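Can a machine do your chores yet? Notes from a messy house

Posted July 2019 in Tips & Tools

I get asked this more than anything else, usually by somebody standing in my kitchen with a dish towel over one shoulder. When can I buy something that clears the table? I fix up and look after houses for a living, so I have opinions, and I've been wrong about gadgets before (the windows are still dirty, thank you for asking).

Start with what works. A robot vacuum is worth having if your floors are hard and mostly bare. Mine is set to go out after breakfast, and it does fine as long as I've done my part first. My part goes like this:

Pick up every cable. Thin white ones are the worst, they vanish on a shiny floor and the brush finds them every time.
Put light chairs up on the table. Four skinny legs will keep a vacuum busy for ages.
Block off steps and low platforms if yours has trouble with edges. A board on its side does it.
Empty the bin every run, and cut the hair off the roller with a seam ripper. Scissors chew up the bristles.

That's 14 minutes of my time before it even leaves the dock. Still beats pushing the big one around!

Now, the picking up. That's where everything slows down. A plate with a small bottle next to it on a low table is nothing to you or me, you grab both on your way past and you're already thinking about dinner. For a machine it's a whole string of little problems. How hard do you squeeze a bottle? Do you lift a plate by the rim or slide it to the edge first? And what about the cup somebody left on a chair?

My friend Bjartur Mogensen builds grippers and we argue about this over coffee. He says the hand is getting good and the house is the hard part. Every room is different, and people keep moving the furniture. I told him to come try my hall closet.

The hand-held kind, carried through a furnished room with people walking about:

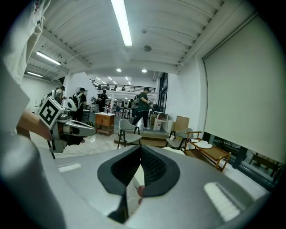
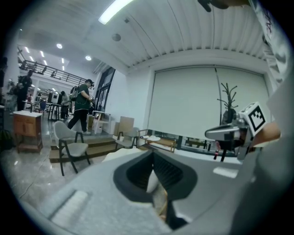 Bjartur's bet is that clearing a table comes before folding laundry, and laundry comes before making a bed. I'd put wiping down counters first, myself. A counter stays where it is, and you can go over it twice without hurting anything. Fitted sheets I expect to be doing by hand until I'm 66 and well past it.

The workshop is a different story. Aksel Brøndum runs a small cabinet shop, Thygesen, and he's had an arm loading his drilling machine since March. Same panel, same spot, all day long, and it's great at it. Then I asked if it could sweep up, and he laughed so hard he had to put his coffee down. Sawdust, offcuts, a dropped pencil, a clamp that isn't where it was yesterday... he still does that with a push broom at the end of the day.

So if you're tempted to spend 3000 dollars on something with an arm, my advice is to wait, and meanwhile set the house up so that any helper has an easier time of it, kids included:

Give things one home. A tray by the door, a basket at the foot of the stairs.
Keep 2 clear feet along the wall you walk most.
Buy chairs you can lift with one hand.
Tie cables up under the table with a strip of hook-and-loop tape.
Use felt pads on the legs and check them when you mop, they collect grit and then they scratch.

I did all this for the vacuum and ended up liking the house better for it. Next time I'll get into mopping robots, and why I gave mine to my sister.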